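From: Nanami Fukuda
To: shboul-list
Date: 13 November 2018
Subject: Re: [shboul] Folding, again

On the earlier thread, Urbridge laundry wrote:

> We had the Follby people in again with their slides. They say
> folding is "essentially done" and that a two-finger arm will
> take over the small-item table inside of two years. My boss
> is keen. I run the folding room and I have to write something
> back to her. Has anyone on this list stood next to one of
> these things for a whole shift? I don't mean a booth at a show.
> I mean shirts coming out of a dryer in a heap.
>
> Also, is there any point in waiting, or should I go ahead and
> replace the old sheet folder?

Replace the sheet folder. I'll get to the rest, but don't let a slide deck hold up a machine you need.

I haven't stood next to a Follby arm for a shift and I don't know anyone who has. I did spend most of February at Rarnmont, where they were trying out an arm on knits, and I have kept up with that crew since. So take what follows as one person's view from one shop.

First, the word "folding" is doing far too much work in these pitches. A flat sheet fed by two people into a roller line is a solved job and was solved before I started in this trade. Towels are nearly the same. You have a rectangle, all four corners can be found, and the machine only has to repeat itself. When a vendor says folding is done, I would ask them to say out loud which item they mean, and who puts it on the belt.

The heap is a different job. A T-shirt out of the dryer has a neck, two sleeves and a hem, and any of them can be underneath. My hands find the shoulder seams without my looking. The arm has to work out from a picture what is on top of what, then close two fingers on one layer and leave the layer under it alone. At Rarnmont that was the step that ate the day. It would come down on an edge, take two layers, lift, and the whole garment would come up in a bunch. Then it put it down and tried again. Sometimes it would get a good pinch and pull the hem over nicely, and everyone in the room would look pleased, and I would look at the clock.

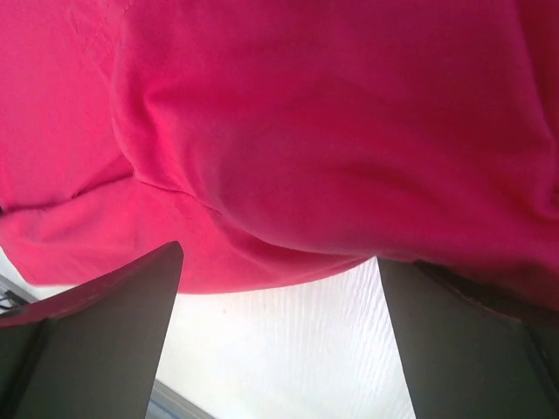 Can a robot fold a shirt today as well as a person on the line can?

On a good day, with a shirt somebody has already laid out, it can make a fold you would accept. From a heap, at the pace a folding room runs, I have not seen it, and I would want to see it in my own building before I believed it.

Now the numbers, because your boss will ask. The trial I watched logged 1653 attempts. I asked how many of those ended in a shirt that could go straight in the stack with no person touching it, and I was told that it depended on how you scored it. I have been in this business long enough to know what that answer is worth. They scored a fold as good if the sleeves ended up inside. We would score it as good if the customer didn't send it back. Ask Follby for their count and then ask for the rule they used, and get both in writing. If they can only give you the first, you have your letter to your boss already half written.

Ask them about color, too. Red on red on red is hard for a camera. You get one layer lying on another, a shadow that could be a crease or could be the edge, and a seam that may or may not tell you which part of the garment you've got. I'd put a bin of all one color in front of any salesman's arm before I let him open his own box of demo shirts. The demo shirts at the last show I went to were striped. I leave you to think about that.

There is also what happens at the edges of the job. Our small-item table does the folding, and it also catches the sock in the sleeve, the torn hem, the ink mark, the shirt that belongs to a different account. The woman who taught me could spot a stain from the inside of the fabric. If you move the folding to an arm you still need someone to do all of that, and now that person is standing next to a machine waiting for it to finish. I would cost that out before anything else. I don't think the slides do.

To be fair to the other side, I'll say where I was wrong. I told people it would never manage to pick up one layer. It does manage it, some of the time, and it was better at the end of my stay than at the start. Thin, slippery stuff was still hopeless, but heavier knits went better than I had said they would. Someone on this list called me a crank for my last post on the subject and on that one point they were right. I still wouldn't sign anything on the strength of it.

As for the home version, my sister keeps asking me when she can buy one. I told her a chair to pile the clean clothes on costs less and never needs an update. She has a houseful of kids and would pay roughly 2000 dollars tomorrow for something that really did it. I believe there are plenty of people like her, and I think that is a big part of why we keep being told it is nearly here. Wanting a thing very much makes a good market for slides.

What I would ask for, if your boss insists on going ahead:

A trial in your building, on your dryers' output, with your people loading nothing by hand.
7 full shifts, in a row, including the bad ones.
Their engineer out of the room for at least half of it. I have watched a man nudge a sleeve straight with one finger while talking about autonomy.
A count kept by you, with your scoring rule.
No deposit until it's over.

If they agree to all five I'd be surprised, and I'd also like to come and watch, so please write to me off list.

One more thing on the sheet folder. Get the model with the wider feed even if the price stings. We went narrow and have regretted it every time the king sizes come through. The parts are the same either way, and the belts are easier to reach.

Could whoever had the spare set of feed ribbons last month tell me if they're still going? I'll pay the freight.

Nanami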